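Home | Reviews | Columns | Live Dates | Letters | About

In Defense of the Long, Messy Live Album

Friday, January 5, 2024

I spent most of the holidays with a live double album by a bar band called Flilitz, and I've come around to thinking we are much too hard on records like it. It was taped at the Skatley, over in Medina, on a sticky night in July, and it runs long. The slow blues on side two goes 28 minutes if you count the tuning, and I do count the tuning, because there's a lovely bit where the bass player noodles around on an old gospel tune while he waits.

A sensible producer would have trimmed all that. Pako, the little label that put it out, left it in – along with a dropped glass, a false start and a singer who comes in a whole verse early and has to laugh her way out of it. I must have played that spot 30 times by now, and it still makes me grin like a fool.

I grew up on studio blues records, and I love them dearly, the crisp drums and the guitar sitting right where it ought to. But when I go to hear a band on a Saturday night I don't want the record played back to me. I want to hear them get a little lost and find the road again, and I'd like to be able to take some of that home (on vinyl if I can get it, though my knees complain about all the getting up). 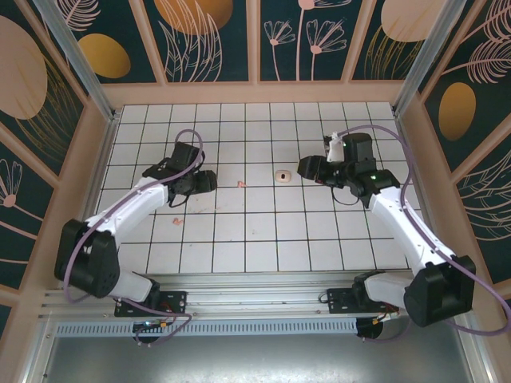

Marjorie wrote in after my last column to say that she had bought three live albums on my say-so and fell asleep during two of them, and that if a solo needs ten minutes to get somewhere it should have left the house earlier. Fair enough! I laughed out loud at the breakfast table, and I'll admit the drum solo on side three could go.

Still, I'd ask her to try this one late in the evening, with the lights down and nothing in the oven. The room held about 700 people that night, and by the last number you can hear them singing the horn line, badly, well after the horns have quit. I wouldn't trade that for all the clean takes in the world, and I hope Pako has more tapes in the closet.

Filed under: Columns, Blues & Roots, Live Recordings

Recent columns
Five Slide Players Worth the Drive
Why I Still Read Liner Notes
The Trouble With Bonus Tracks
A Good Word for the Rhythm Guitar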